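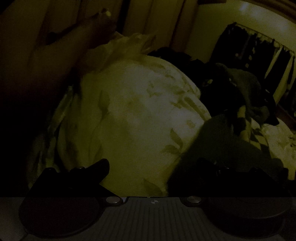
Right, so I'm Sharada, and I'm meant to be talking about our club's bedding project, which we've called Nekard (Gopinath picked it, blame him!). We started in October with one question – can a student team get enough good recordings of ordinary bedroom jobs to train a gripper on them? Shirts were easy enough. Then came the comforter, and look at how it bulges up between the two fingers, all one big pale dome with leaves on it. Where would you grab that? I went for the creases at the side every time, Muthu went for the middle, and we argued for a week.

(Pause, let them have a guess.)

We've got 375 recordings now, in 4 bedrooms. Dim rooms were the worst for us, so Pavithra sorted those into their own folder and we score them separately – please do that from the start, we had to go back and redo 20 of them. Next slide is Manikandan's chart, hand over to him.

Filed under: Student Projects, Robotics Club
2 comments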